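Comparing Two Grippers for Handling Household Containers
Project report, Robotics Lab Course
Thursday, October 22, 2026

1. What we wanted to find out

Our arm came with the Lonel parallel gripper, which has two flat fingers with thin rubber pads. Last April the lab also bought the Grendodier, which has softer fingers that bend a little when they press on something. The question for this project was which one to use for the bottle task in the spring course. In that task the arm has to pick up a plastic bottle, lift it, hold it still and put it down again without tipping it over.

2. Setup

Both grippers were mounted on the same arm and driven by the same Tsao controller. Only the finger settings changed between runs. A small wrist camera pointed at the space between the fingers, and we saved its video for every trial so we could check later what had gone wrong. All trials were run by teleoperation, and the two of us took turns at the controls.

We used 14 containers. Most were spray bottles and drink bottles, plus a few jars and one shampoo bottle with an oval shape. Each one was tested empty and then with 200 grams of water in it. Every container got 3 tries per gripper at each weight. A try counted as a success if the container came up, stayed up while we held it and was still standing after release.

3. Results

With empty containers there was little difference. Both grippers lifted nearly everything, and the failures were mostly our own fault for coming in at a bad angle. The Lonel was faster to line up because the fingers are flat and you can see where they will touch.

With water the Lonel had more trouble. Thin plastic bottles buckled where the pads pressed, and then the bottle turned in the grip. Lowering the force stopped the buckling but made the bottle slide. We found a setting that worked for the drink bottles, but it was too weak for the jars.

The Grendodier held the thin bottles better at its default setting. Its weak point was the oval shampoo bottle, which it tended to roll toward the fingertips. It was also slower to open, so releasing took longer and a few bottles were dragged sideways.

4. Problems with the wrist camera

Clear bottles were the hardest to judge on video. Once a large one is in the grip it fills most of the view, and the reflections on the plastic hide the edges.
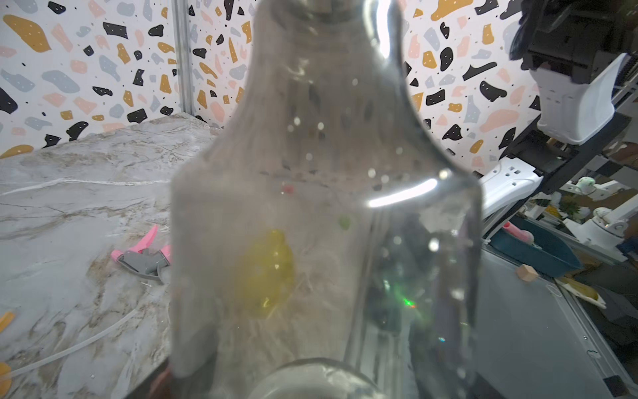 We tried dimming the lamp over the table, and that helped with glare but made the pads hard to see. In the end we added a side camera on a Hivis clamp and used it for scoring all clear containers. The wrist video was still useful for the moment just before contact.

5. Recommendation

We suggest the Grendodier for the bottle task and the Lonel for anything with flat sides. Swapping them takes a few minutes - the cable has to be rerouted each time, and the controller needs a restart. If we had more time we would repeat the jar trials with new pads on the Lonel, as the old ones were worn at the tips by the last week.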